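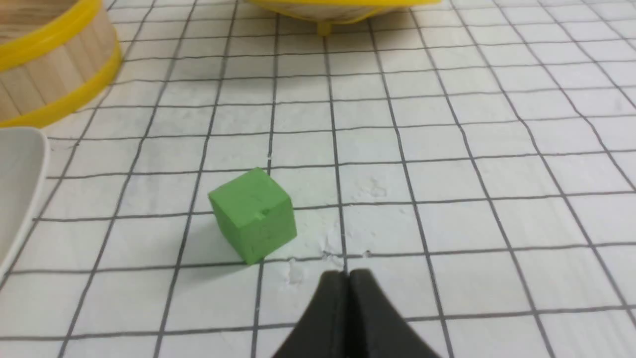
Skye Skinner wrote to me last winter that she'd given up on board games with her kids, since every box on her shelf wanted either four players or an entire Saturday's worth of patience, and could somebody please make one for two tired people at a kitchen table. Well, Skye, I read your note more times than I should admit, and I'm so pleased to tell you that Skedness is coming out in August!

I'm Mohcine Kabbaj, and I run Rekcombe, a very small game publisher (me, a part-time bookkeeper, and a lot of cardboard) over the hardware store in Cloutier. Skedness is our first release for exactly 2 players. You're rival ferry captains working the same stretch of coast, and you both want the good dock at Sikport. A full game takes 20 minutes once you know the rules, and the rules fit on one sheet of paper, front and back. I cut them down all spring and I'm still a little sore about the fog chapter, which I loved and my testers hated.

What's in the box: a folding map, 49 route cards, a tide track, a scoring pad, and the rule sheet in large type. The large type came out of testing too. My own aunt held the first version at arm's length for a good minute and then handed it back to me without a word.

We tested Skedness with 129 households, mostly through libraries and after-school clubs, and I got some wonderfully blunt mail back. The storm card used to wipe out your whole turn. Now it moves you one port down the coast, and you can still pick up passengers there. We also dropped the auction round, which took forever and made one pair of sisters stop speaking until dinner.

If you write about games, or you run a store or a library game night, I'd love to send you a review copy. Just tell me where to mail it and whether you'd like the English or the Spanish rules (the French ones are at the proofreader, and I'll have them by launch). Stores that order before August get a demo copy with the first carton, and you can keep that one out on the counter for people to try.

There's a launch evening at the Cloutier library too, doors at 6 p.m., free to get in. Bring somebody you don't mind losing to. I'll be teaching the game at the front table all night, and there will be lemon bars, plus the old fog chapter in a binder for anyone who wants to argue with me about it.

Press and trade contact: Mohcine Kabbaj, Rekcombe, Cloutier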